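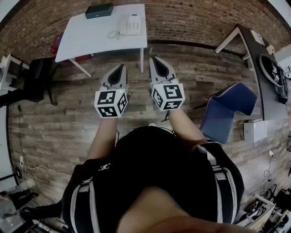

**Bare brick shedding dust onto floorboards – seal it or leave it?**

**mortarboard_k** – 7.40am

Quick one before work. Old building in Tarngate, one wall taken back to brick by whoever had it before. Sheds red dust all over the boards, sweep it up and it's back by teatime. Room is 23 square metres so not huge.

Nistor quoted 2,665 to rake out, repoint in lime and seal the lot. Seems steep?? Mate reckons just slap a coat of Flernon clear on it. Boards need doing as well at some point. Which first?

**dampdave** – 8.15am

Don't seal it. Outside wall or inside? If it's outside and you put Flernon on it the damp has nowhere to go and the faces start popping off. Stiff brush, hoover with the brush head, see how bad it really is.

**oldpaintpot** – 8.52am

Disagree with dave, as usual. Did mine with Flernon, two thin coats, no bother at all. Thin is the word though. Goes shiny and horrible if you lay it on. Test patch behind a door or something.

**mortarboard_k** – 12.30pm

Outside wall, north side. Bit crumbly low down, fine above. On my lunch so short. 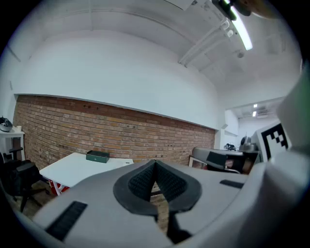
*Black rubber pad with the V notch, grey body round it*

Pointing near the skirting is grey and hard, think somebody used cement. Does that change anything?

**dampdave** – 12.48pm

Yes!! That's your dust. Cement's harder than the brick so the brick goes instead. Rake out the bottom few courses, lime back in, leave it alone for a good while. Sealer on top of that is money down the drain.

**oldpaintpot** – 1.05pm

Ok on a north wall with cement pointing I'd hold off too. Still say 2,665 is daft for one wall though. Got a bigger one done for 2,000 and that was with the sealing.

**plankton** – 5.20pm

Wall first, floor last, always. Raking out makes a filthy mess and it gets in every gap between the boards. Hired a Werka drum sander for ours, started on 40 grit, wish I'd gone a bit finer, left lines I was still chasing two weekends later.

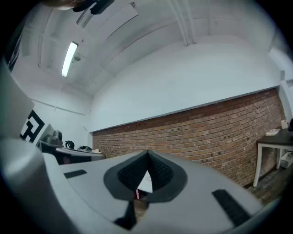
Also knock your nail heads down before you start or you'll rip the belts, and they charge for belts. Edges by hand, no way round it that I found.

**dampdave** – 5.41pm

40 is right for old varnish tbh. Lines come from stopping with the drum down.

**plankton** – 5.50pm

I didnt stop with the drum down.

**mortarboard_k** – 9.10pm

Right, so lime on the low bit, no sealer for now, floor after. Going to ask Nistor to requote for just the pointing. Anyone know if lime can go in once it gets cold or do I wait for spring?

**dampdave** – 9.22pm

Not if there's frost about. Get it in by end of September or wait till April.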